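Publications > Kamholm Workshop Papers > Shared Cells and Safe Practice

Print this page | E-mail this page

4. Operating rules for two-arm tabletop cells

4.1 Scope

The rules in this section apply to small enclosed cells in which two arms work over one table. They were drafted at Plostereck and then tried at the Zabala and Elora sites over 6 months. They do not replace the risk assessment each site has to carry out before a cell is powered. They cover what the operator does once that assessment is signed.

4.2 Shared volume

In a two-arm cell the region both grippers can reach is the main source of trouble. We call it the shared volume. Our first draft let only one arm enter it at a time, and operators ignored the rule within a week because handovers were impossible. The current rule allows both arms in the shared volume under three conditions: joint speed is held to the reduced setting, one arm is named as the holding arm in the task sheet, and the holding arm does not move its base joint until the other gripper has opened and backed off by 100 mm.

Loose cables are treated as part of the object. If a cable hangs from anything being handled, the task sheet must say which arm stays clear of it.

4.3 Table contents

Every object on the table is listed before a session, including those the task does not use. Chraibi argued for clearing unused objects away altogether. The sites disagreed, as a cluttered table is often what the task calls for, and the listing rule was the compromise. Sheets and folded paper are listed as soft items and may not lie under a tray. Food items stay in a tray.

The session log at Elora held 210 entries by March. Most of the stops it records were called by the operator and had no hardware fault behind them.

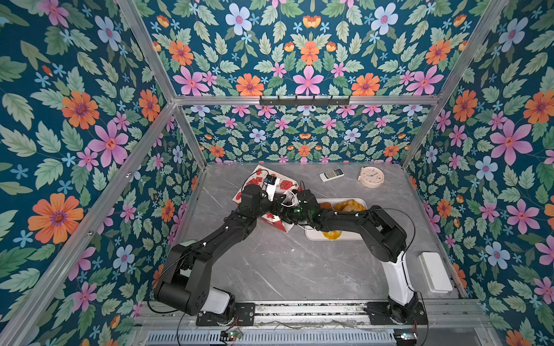
Figure 3. Two-arm cell with both grippers in the shared volume. The left gripper holds a white handheld device.

4.4 Stops and restarts

Any person at the cell may call a stop. After a stop the operator checks the grippers first, then the cables along each arm, then the mounting plates. An arm that is still holding an object is not sent home. The object is released by hand with the arm in its low-force mode, and the release is written in the log with the time.

A restart needs the same task sheet. If the sheet has changed, the session is closed and a new one opened. Hicham Chraibi keeps the master copy of the sheet, and sites send him their changes at the end of each month.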